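Prakholm Handling Group
Equipment and Budget Meeting
Minutes of the meeting held 31 December 2018

Present: all members of the group, with two guests from the Fulport site joining by phone. The line dropped twice during item 2, and we thank our guests for their patience in dialing back in.

1. Welcome and minutes of the October meeting

The chair thanked everyone for giving up part of the last day of the year and for the very generous supply of cookies on the side table. The October minutes were accepted with one correction: under item 5, "spare pads" should have read "spare pad screws," a different thing altogether and a good deal cheaper. All actions from October are closed except the quote for table lighting, carried forward to the spring.

2. Hand-held grippers: fingers and pads

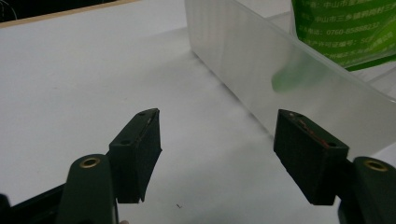
Spending on consumables came up first, as it usually does, and there was a long and friendly discussion of how we ought to budget for fingertip pads. At present they are bought out of the general supplies line whenever someone asks, and the line has run over two quarters in a row. Several members felt that pads should be replaced on a fixed schedule. Others pointed to the pads on the green-fingered gripper, one with a faint lighter scuff along the top and the other with a streak of reddish-brown marks on its upper edge, and said they would gladly go on using a pair in that state for cartons and plastic containers. Our guests from Fulport change theirs only when the grip starts to slip, and they keep a written log. After some back and forth the meeting liked the log idea very much and agreed to try it before settling on any schedule.

Agreed: pads to have their own budget line of $800 for the coming year. A log sheet will be kept with each gripper.

Agreed: no change of pad material until the present stock is used up.

3. Tracking plates and markers

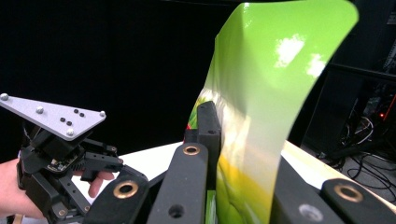 Hand-held gripper with tracking plate, four markers fitted; green sheet held in the black fingers.

The meeting considered whether to buy spare plates complete with markers, or bare plates with the markers ordered separately. Jeon has quoted $300 for a complete plate. Gramonent sells the parts separately and comes out a little lower, but its delivery times are longer and the markers would have to be fitted here. A member who has fitted a great many markers over the years spoke warmly in favor of paying the difference, and there was general laughter and a fair amount of nodding.

There was also a question about whether each set of spares should include extra markers. It was felt that it should, given how far the plate sticks out past the hand and how easy it is to catch on a sleeve. The guests from Fulport asked that any order be placed jointly so that both sites end up with the same thread size — last year they did not, and the adapters are still in a drawer somewhere.

Agreed: Prakholm to order two complete plates from Jeon, and Fulport to confirm its own numbers so that everything goes in as one order.

4. Test goods

A short item. Thin glossy packaging remains the hardest thing on the list to pick up neatly, and members would like more of it, in more sizes, along with a few stiffer containers for comparison. It was agreed to set aside $1000 for test goods, with the understanding that half of it is held back until summer. Food packaging should be bought empty where possible.

5. Any other business

The cable covers for the floor have been priced but not ordered. They will be added to the January list. The label printer is out of tape again.

6. Next meeting

To be set by email once the Fulport calendar is known. The chair wished everyone a happy and restful New Year, and the meeting closed a few minutes early.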